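Proof finish (coinage)

In numismatics, a proof finish is the surface quality produced when a coin is struck more than once, under high pressure, from specially prepared dies on specially prepared blanks. The term describes a method of manufacture. It does not describe a grade or state of wear, and a proof coin that has been handled, cleaned or spent is still a proof, usually referred to as an impaired proof.

Proof coins were first made to test dies and to provide reference pieces for mint archives. Most modern proofs are made for sale to collectors and are priced above both the face value and the metal value of the coin.

Terminology

The word "proof" was taken over from printing and engraving, where it means a trial impression. In older catalogues it is applied loosely to any early strike with bright fields, and many pieces so described would now be listed as prooflike. A prooflike coin has reflective surfaces but was struck once, on ordinary equipment, normally because the dies were new or freshly polished.

"Brilliant uncirculated" is a separate category. Such coins are struck on better blanks and at a slower rate than circulation coins, but they do not have the contrast of a proof. Bullion coins are commonly issued in a finish close to brilliant uncirculated, with a proof version sold separately in smaller numbers.

Preparation of blanks

Blanks are punched from rolled strip, rimmed, and annealed to soften the metal. Those meant for proof striking are then burnished in a rotating drum with steel or ceramic media, a mild soap and water. Burnishing closes small surface marks left by rolling. The blanks are rinsed, dried with lint-free cloth or warm air, and inspected singly.

Silver of high fineness is soft after annealing and marks easily. Blanks are therefore carried in trays with a separate recess for each piece. Any fibre or grain of dust left on the blank is pressed into the surface at the strike and leaves a sunken mark, known as a strike-through.

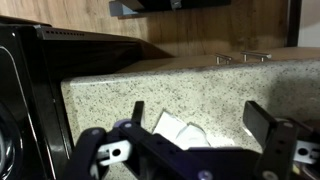 Preparation of dies

The working die is cut or hobbed in the usual way and hardened. In a cameo proof, the raised parts of the finished coin correspond to sunken areas of the die, and these are given a matt texture. The flat areas, which form the fields of the coin, are polished with progressively finer diamond paste until they reflect without visible lines.

Three methods of texturing are in use. Acid etching is the oldest and gives an even but short-lived frost. Sandblasting with fine glass or alumina replaced it at most mints, the fields being masked or repolished afterwards. Laser texturing allows several grades of frost on one die, so that water, stone and sky in a view of a building can be told apart by tone alone.

Dies are often plated with chromium after texturing. Plating protects the polish and slows the loss of frost. At the Rorinham works, an unplated die for a large silver coin was withdrawn after 145 strikes during trials, and a plated die of the same design after 964. Withdrawn dies may be cleaned, retextured and returned to use if the relief has not been damaged.

Striking

Proof coins are struck in hydraulic or knuckle-joint presses, fed by hand or by slow transfer. Two strikes are usual for small coins. Larger pieces and those in high relief may need three or four, with the blank held in the collar between blows so that the design does not double. Repeated striking fills the deepest parts of the die and gives the squared rims by which a proof is often recognised.

The coin is lifted by its edge and placed face up in a tray. Coins are not allowed to touch each other at any later stage. Rejection rates vary with the design, and broad open fields give the most trouble, as a single hairline can be seen across the whole surface.

Variants

Cameo proof. Frosted relief on mirror fields. This is the standard modern type.

Reverse proof. Frosted fields with mirror relief. The die is polished in the sunken areas, which takes longer and is mostly done by hand or by laser.

Matt proof. An even, non-reflective surface over the whole coin, produced by treating the die or by treating the coin after striking. It was favoured for medallic designs with little open field.

Satin proof. A fine texture between matt and brilliant, sometimes confused with the finish of an ordinary specimen coin.

Packaging and storage

Proof coins are normally sealed in an acrylic capsule at the mint. The capsule should hold the coin by the rim only. Soft plastic containing PVC gives off compounds that leave a green film on silver and copper, and it is unsuitable for storage longer than a few weeks. Silver proofs may develop milk spots, which are pale marks attributed to residues left on the blank before striking. They cannot be removed without harm to the finish.

Wiping a proof coin, even with soft cloth, leaves hairlines in the field. Loose dust can be removed with a rubber bulb blower.
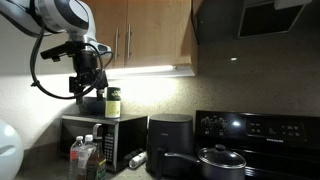

Zúñiga, commenting on the section above, objected that milk spots should not be put down to blank residues alone, as they have been reported on coins from burnishing lines with a full rinse and drying stage. The cause is unsettled, and rinsing water, annealing conditions and capsule materials have each been proposed.

Issue limits and sets

Mints state a maximum mintage for most proof issues. The number struck may be lower, and unsold pieces are commonly melted after the close of the programme. The Unwood landmark series, for example, had a limit of 100 sets in its gold version, of which 50 were boxed with a matching silver reverse proof. Sets from the Jikala series were dated by year but released each December, so that the date on the coin and the date of sale often differ.

A certificate giving the limit and specification is usually supplied. It has little bearing on the identification of the coin, which rests on strike, rim and surface.

See also

Burnishing
Die (coining)
Pattern coin
Prooflike
Specimen strike

Last edited Thursday, September 9, 2021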